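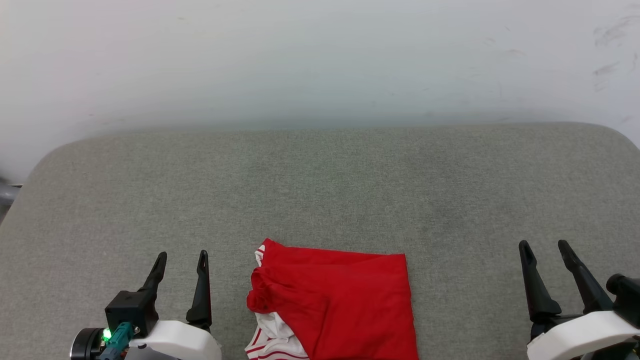 1 min read

The future of housework, as tested at Trurholm, currently involves one red garment and two arms that would like a word with it. The robotics lab spent most of September finding out which of two gripper designs makes the better laundry hand, and the answer is a firm "depends on the shirt."

On one side was the Cirkero, a slotted two-finger jaw that opens wide. On the other was the Fleury, a softer pad design that costs more and comes in a nicer box. Each got 226 attempts at picking up, folding and putting down a small wardrobe of test clothes on a padded gray bench.

Cirkero won on plain cotton. Fleury won on anything with a ribbed edge, though it took 40 seconds a fold to do it, long enough for engineer Jessie Shearer to finish the crossword she says she was not doing.

"Red is fine, white is fine," said Quentin Delaunay, who runs the trials. "Put them on top of each other and suddenly we have a research program."
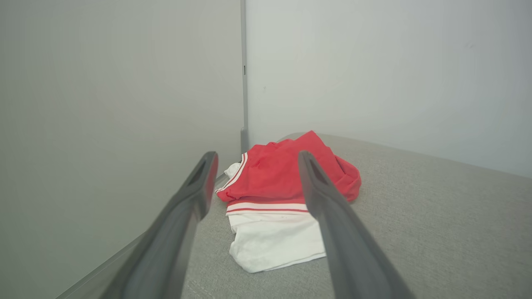

Red over white, from the wrist camera.

The overlap problem is partly one of sight. With two garments in a heap, the Cemeo controller has to decide where one ends and the next begins, and it has a habit of deciding they are a single, very ambitious shirt. An update trained on 2000 extra grasps cut down on that — and made it noticeably more timid around sleeves.

The next round adds 20 pairs of socks. Delaunay has asked for a bigger table.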